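3.2 Case files and coding

The material for this section comes from the district court of Rerkstead. The court gave us access to 3532 closed files in which a person had been sentenced to probation. In 893 of these files the probation officer reported at least one breach of conditions, and the judge had to decide whether the probation continues, is changed or is revoked. We read only the written decision and the minutes of the hearing. Sealed files and files of minors were left out.

Each decision was coded by two readers, Sânziana Lungu and Ileana Mocanu, who worked separately. They noted the type of breach (missed meeting, unpaid fine, change of address without notice, new offence), if the defendant was present at the hearing, and if a lawyer spoke for the defendant. When the two readers did not agree, they discussed the file and wrote down the reason for the final code. This happened in 235 files. Most of the disagreement concerned the date from which the probation term was counted, as the written order and the spoken words of the judge were sometimes different.

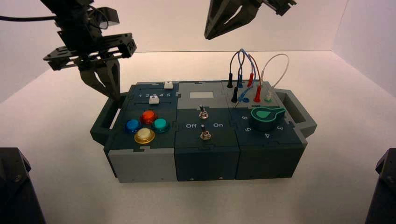

Figure 4. Modular task board with slider knobs and push buttons, below two grippers.

A special difficulty is the defendant who was held in custody for another matter during the probation term. Chiriac treats such time as served, if the officer continued to send letters and to receive answers. We find this view too generous. A person in a cell cannot keep most of the usual conditions, for example to look for work or to stay in a fixed home. We therefore coded these files in a separate group and did not mix them with the ordinary breaches. The group is small and we give no percentages for it.

We also took a sample of 100 files without any reported breach, in order to see how the conditions were written. The wording in these orders is often short. In many of them the starting day is not stated at all, and the clerk has to take it from the date of the judgment. Later corrections by the clerk are allowed under the local rules, but the defendant does not always receive a copy. We return to this point in section 5, where the practice of the neighbouring court in Brikden is compared.
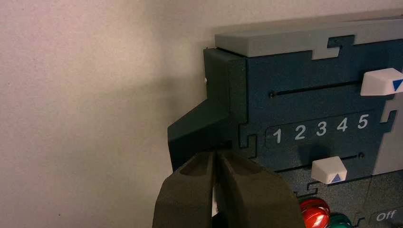 3.3 Limits of the material

The files show what was decided and only partly why. Informal talks between the judge and the lawyers before the hearing are not in the minutes, so we cannot say how much they changed the result.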